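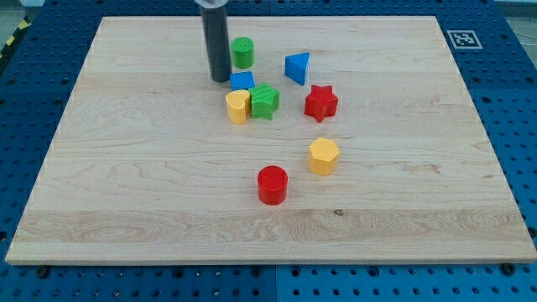
Grendura 목공 놀이 공방 공개일 방문기

공방에서 받은 안내문에는 체험실이 2층이라고 적혀 있는데, 저는 1층 목재 창고에서 벌써 한참을 보냈어요. 나무 냄새가 정말 좋거든요! 판재가 벽을 따라 세워져 있고, 마음에 드는 건 손으로 쓸어 봐도 된다고 합니다.

체험실에 올라가서 제일 반한 건 파란 타공 작업대 위의 커다란 나무판이에요. 밝은 금빛에 가까운 연한 색인데 결이 길게 흐르다가 군데군데 연갈색으로 소용돌이치고, 작고 어두운 옹이 같은 점도 하나 있습니다. 저는 이런 점이 있는 판이 훨씬 좋더라고요. 단풍나무 같다고 했더니 같이 간 친구는 자작나무라고 우겨서 한참 옥신각신했어요(결론은 못 냈습니다).

그 위에 놓인 작은 플라스틱 도형 블록은 초록, 파랑, 노랑, 빨강 네 가지 색이에요. 연한 나무 바탕이라 색이 어찌나 또렷한지! 특히 초록 원기둥은 윗면이 오톨도톨하고, 파란 삼각기둥은 꼭 작은 텐트 같아서 귀여워요.

안내를 맡은 Yareli Carrillo 씨는 판을 고를 때 색보다 결 방향을 먼저 보라고 하셨어요. 다음 공개일은 9월이고 한 회에 18명씩 받는답니다. 주차장이 좁으니 Flidwood 정류장에서 걸어오시는 걸 추천해요. 저는 그때 조카도 데려가려고요.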